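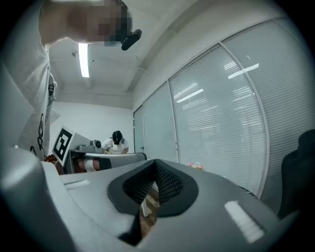 Grey housing with mesh-lined notch, close view

Reltunik Hand-Turned Street Organ
Catalogue number 2778
Instruments > Mechanical Music > Street Organs
Availability: made to order. Also offered for hire.

The Reltunik is a portable pipe organ played from a perforated paper roll. It is supplied by Jitpraphai Mechanical Music to museums, town bands, theatres, schools and private owners. The instrument has 52 notes and is voiced for use out of doors, with a stop that brings the volume down for halls and smaller rooms.

The design follows the street organs once heard outside cafés and beside fairground rides. The case, wind system and key frame were drawn up by Sombat Yensuk, and the voicing of the pipes is the work of Samran Chuensuk. Every instrument is tuned and played through before it leaves the workshop, and a record of the tuning is kept under the owner's name.

Sound and stops

The organ has a bass section, an accompaniment section and a melody section. The melody pipes may be played plain or with a gentle tremolo. Both the tremolo and the soft stop are worked by wooden drawknobs at the side of the case and can be changed while the music is playing.

Customers often ask whether the Reltunik will accompany singers. It will do so well, provided that the singers are content with the key in which the roll has been cut. Rolls for singing are marked in the catalogue with the key and the lowest and highest notes of the tune. The pitch of a pipe organ rises and falls a little with the temperature of the air, and players of fixed-pitch instruments should allow for this at outdoor events.

Turning the handle

One handle drives both the bellows and the paper. The speed of the music is therefore in the hands of the player, who may hold back at the end of a waltz or press on through a march. A steady turn is easily learned. Phrasing takes longer, and purchasers are offered an afternoon of instruction at the workshop without charge.

The handle may be fitted on the right or the left. Please state which is required when ordering, as the change cannot be made afterwards without returning the instrument.
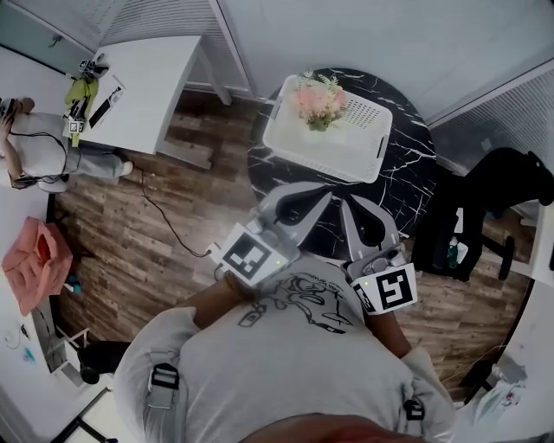
Estimated reading time: five minutes

Rolls

The roll catalogue holds 800 titles. It includes waltzes, marches, polkas, hymns, carols, music hall songs and a growing number of new pieces written for the instrument. Titles still in copyright are sold under licence, and the licence fee is included in the price of the roll. This does not cover public performance, for which the organiser of the event remains responsible.

Rolls are cut on a strong coated paper and supplied in a labelled box. They should be rewound at the end of each session and kept away from damp. Small tears at the edge may be mended with the repair tape sold for the purpose. Household tape must not be used, as the adhesive spreads and will mark the key frame.

Customers' own music can be arranged and cut to order. A clear melody line with chord symbols is sufficient for most songs. A recording alone is accepted, although the work will take longer and the charge is higher. The arranger will send a sound file for approval before any paper is cut, and one set of changes is allowed within the quoted price. Songwriters keep all rights in their own work, and no piece cut to order is added to the catalogue without written consent.

The Wuris roll set

A starter set of rolls, sold under the name Wuris, is supplied with every new instrument. It has been chosen to show the full range of the organ and to give a new owner enough music for a short public programme. The set contains slow and quick waltzes, a selection of carousel tunes, marches and several songs with well-known choruses. It may also be bought separately by owners of older instruments, subject to a check that the key frame is of the same pattern.

Case and finish

The standard case is painted in dark green with cream lining. Other colours are available, and lettering can be added to the front panel in the name of an owner, school or society. Figures and carved work are not offered as standard. The workshop will give a separate quotation for decoration of this kind on receipt of a drawing.

The doors at the back open fully so that the mechanism can be shown to visitors. A clear panel may be fitted behind the doors for museums and for schools, and is recommended wherever children will be standing near the instrument.

The Mitus trolley

The organ can be placed on any firm, level surface, but most owners prefer to use the Mitus trolley. It has large rubber-tyred wheels, a foot brake and a shelf for rolls beneath the case. The organ is held to it by catches which must be closed before the trolley is moved. The trolley is not suitable for towing behind a vehicle or a bicycle.

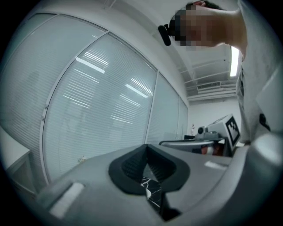 A fitted waterproof cover is included with the trolley and may be ordered on its own. The cover is intended for short showers and for transport. Playing in the rain is not advised under any circumstances, and damage to the bellows cloth caused by water is excluded from the guarantee.

Care and servicing

The wind system is covered by a guarantee of 2 years from the date of delivery. The instrument should be dusted with a dry, soft brush. Pipes should not be removed by the owner, even where one is silent - in most cases a scrap of paper from the roll is lodged in the key frame, and the small hand pump supplied with the instrument will clear it.

Servicing is carried out at the workshop. Owners are asked to book well ahead of the summer season. Instruments brought in during September are normally returned in time for Christmas bookings.

Hire

A Reltunik may be hired with or without a player. Hire without a player is open to those who have attended the afternoon of instruction. The hirer may choose rolls from the catalogue at the time of booking, and requests for particular titles will be met where the roll is in stock. Hirers playing in a street, square or park should obtain permission from the local authority beforehand. The workshop can provide a letter describing the instrument and its use, but cannot apply on the hirer's behalf.

Ordering

Orders are confirmed on receipt of a deposit, after which a delivery month will be given in writing. The deposit may be returned in full until work on the case has begun. Delivery is made by the workshop's own van, and the instrument will be unpacked, tuned and played in the presence of the owner. Collection in person is also possible by arrangement.

Visitors wishing to hear the organ before ordering are welcome by appointment. Please write to the sales office, stating whether the instrument is to be used mainly indoors or outdoors, so that suitable rolls can be put out.

Page last revised August 18, 2019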